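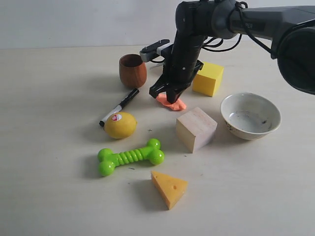
4. Why shared tables fill up

Most writing on shared workspaces assumes that people want a clear surface and are prevented from having one. Our interviews in Bollow and Vorkstead suggest that people want a clear surface for themselves and a useful pile for everyone else. The two wishes live together quite happily until someone needs to put down a cup.

We follow Conneely in calling the objects left behind "residents" -- a kinder word than most of our respondents used. A resident is any item that has stayed on a shared table through two cleanings and has no owner willing to speak up. Modeling clay, tape and single gloves do well under this definition. Laptops do not, for reasons that need no theory.

Figure 4. Tabletop with modeling clay and other objects.

The rules posted at the four sites were strikingly alike. All of them asked users to "leave the space as you found it," a request that everyone we spoke to claimed to obey. We believe them. A person who finds a table covered in odds and ends and leaves it covered in odds and ends has followed the rule to the letter, and the Kunport site has been preserved this way for years.

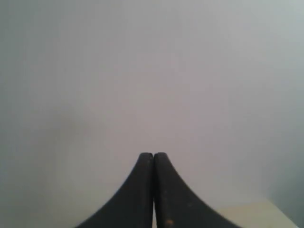
Attempts to fix the wording have had mixed results. In September the Urrego site replaced its sign with one reading "clear the table completely," after which residents moved to the windowsill. Staff there counted this as a success, and by the terms of the sign it was. Clodagh Conneely, who drafted the new text, now favors a labeled shelf and a fixed clearing day -- a plan that five of our respondents supported warmly, provided that clearing day fell when they were away.

We return to the windowsill in the next section.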